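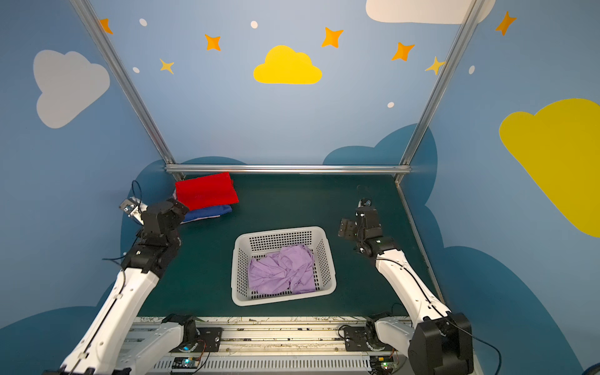
Fundación Somero

Preguntas frecuentes sobre la entrega y la solicitud de ropa

Última actualización: 20 de enero de 2022

La Fundación Somero gestiona el ropero de Prallau y los puntos de recogida de ropa usada de su término municipal. En esta página se responden las consultas que recibe con mayor frecuencia la oficina de atención. Las condiciones completas figuran en el Reglamento del Ropero, disponible en la sede.

ENTREGA DE ROPA

¿Quién puede entregar ropa?

Cualquier persona física o entidad, resida o no en Prallau. La entrega es gratuita y no requiere inscripción previa. Las empresas y los comercios que deseen ceder excedentes deberán formalizar antes un documento de cesión en la oficina de atención.

¿Qué prendas se admiten?

Se admite ropa de mujer, hombre, infantil y de bebé, así como ropa de cama, toallas, mantas, cinturones, gorros y guantes. El calzado se acepta únicamente por pares, atados o sujetos entre sí.

¿Qué no se admite?

No se admiten almohadas, edredones de pluma, alfombras, colchones, cascos ni artículos de puericultura. Tampoco se recoge ropa interior usada, salvo sujetadores en buen estado. Los uniformes con distintivos de cuerpos de seguridad o de servicios sanitarios deben devolverse al organismo que los expidió.

¿En qué estado debe encontrarse la ropa?

Las prendas destinadas al ropero deben estar lavadas, completamente secas y listas para su uso. Se toleran pequeños defectos de fácil arreglo, como un botón suelto o un dobladillo descosido. La ropa rota o manchada puede depositarse igualmente en los contenedores de la vía pública, en bolsa aparte, para su reciclaje como fibra.

¿Es necesario planchar las prendas?

No. Se ruega entregarlas dobladas y, cuando sea posible, agrupadas por talla. Los conjuntos – pijamas, trajes, juegos de sábanas – deben ir juntos y sujetos con una cinta o una goma. No se utilizarán alfileres ni grapas.

¿Cómo se preparan las bolsas?

Las bolsas deben ir cerradas y no superar los 70 litros de capacidad. Las cajas de cartón se aceptan solo en el mostrador; no caben por la boca de los contenedores y no deben dejarse junto a ellos. Si la entrega incluye ropa de bebé, conviene indicarlo en el exterior.

¿Dónde se entregan?

Existen tres vías: el mostrador de la sede, los contenedores de la vía pública y el punto de recogida instalado en el vestíbulo del edificio Vomelach. Este último admite exclusivamente ropa infantil y permanece cerrado durante las vacaciones escolares.

¿Recoge la Fundación la ropa a domicilio?

Únicamente en el caso de personas con movilidad reducida y de vaciados de vivienda por fallecimiento. La solicitud se presenta por teléfono o en la oficina, y la fecha de recogida se comunica por escrito. El personal no accede a trasteros ni a garajes sin la presencia de la persona solicitante.

He depositado una prenda o un objeto por error. ¿Puedo recuperarlo?

Debe comunicarlo a la oficina lo antes posible, con indicación del punto de entrega y una descripción del objeto. El dinero, los documentos y las llaves que aparecen durante la clasificación se custodian en la sede y, transcurrido el plazo reglamentario, se remiten a la oficina municipal de objetos perdidos. No puede garantizarse la devolución de prendas ya clasificadas.

¿Puedo obtener un justificante de la entrega?

Sí, en el mostrador. El justificante recoge la fecha y el peso, pero no asigna un valor económico a lo entregado, por lo que no sirve como certificado de donativo a efectos fiscales. No se expiden justificantes de lo depositado en contenedores.

SOLICITUD DE ROPA

¿Quién puede solicitar ropa?

Las personas empadronadas en Prallau que dispongan de un informe de derivación de los servicios sociales, y las familias numerosas con ingresos inferiores al límite que se aprueba cada año. En situaciones de urgencia, como un incendio, una inundación o el abandono inmediato del domicilio, la primera entrega se efectúa sin documentación.

¿Qué documentación debo presentar?

Documento de identidad o pasaporte, volante de empadronamiento y, en su caso, informe de derivación. Quienes soliciten ropa para menores aportarán además el libro de familia o un documento equivalente. Los originales se devuelven en el acto.

¿Cuántas veces al año puede solicitarse?

Con carácter general, dos: una por temporada. Para los menores de tres años y las mujeres embarazadas no se aplica este límite. La campaña de otoño comienza en septiembre y es la de mayor demanda, de modo que se recomienda reservar cita con antelación.

¿Se puede elegir la ropa?

Sí. La persona solicitante acude con cita, indica tallas y necesidades, y escoge entre las prendas disponibles. Hay probador. Si no puede desplazarse, otra persona podrá retirar un lote preparado mediante autorización firmada y copia de ambos documentos de identidad.

¿Se admiten cambios?

Se admiten cambios de talla, una sola vez por prenda, siempre que esta conserve la etiqueta del ropero. No se cambian bañadores ni ropa interior.

¿Tiene algún coste?

Ninguno. Si alguien solicita dinero en nombre de la Fundación a cambio de ropa, en la calle o por teléfono, le rogamos que lo ponga en conocimiento de la oficina.

DESTINO DE LA ROPA

¿Qué sucede con las prendas una vez entregadas?

Se pesan, se revisan y se separan según su estado y temporada. Las aptas pasan al ropero o a la tienda solidaria; las restantes se ceden a la planta de Van Acker para su transformación en trapos industriales y material aislante. En el último ejercicio cerrado se atendieron 1013 solicitudes y se enviaron a reciclaje 2378 bolsas.

¿Se vende parte de la ropa?

Sí. La tienda solidaria vende a precio reducido los artículos que exceden de las necesidades del ropero, en particular ropa de fiesta y abrigos de adulto. Los ingresos se destinan a la compra de ropa interior y calzado infantil nuevos, dos artículos que casi nunca llegan en cantidad suficiente. Esta partida está dotada con 2000 euros por campaña.

¿Se envía ropa al extranjero?

La Fundación no exporta ropa de forma ordinaria. En caso de catástrofe atiende, si procede, las peticiones concretas de entidades de ayuda humanitaria – siempre por escrito y con relación detallada de tallas y artículos.

OTRAS CONSULTAS

¿Cómo se tratan mis datos personales?

Los datos se utilizan exclusivamente para tramitar la solicitud y no se ceden a terceros, salvo obligación legal. Puede pedir su consulta, rectificación o supresión mediante escrito dirigido a la oficina de atención.

¿Cómo comunico que un contenedor está lleno o dañado?

En la tapa frontal figura un código de identificación. Comuníquelo por teléfono o en el mostrador junto con el nombre de la calle. Entretanto, se ruega no dejar bolsas en la acera.

Mi centro escolar desea organizar una recogida. ¿Qué debe hacer?

La dirección del centro remitirá el formulario de campaña con al menos un mes de antelación. La Fundación facilita las bolsas y los carteles y retira lo recogido al término de la campaña. El centro deberá disponer de un espacio cerrado y seco para el almacenamiento.

¿Dónde puedo presentar una queja o sugerencia?

En el libro de reclamaciones de la sede o por correo postal. Las quejas se contestan por escrito a la dirección que indique la persona interesada.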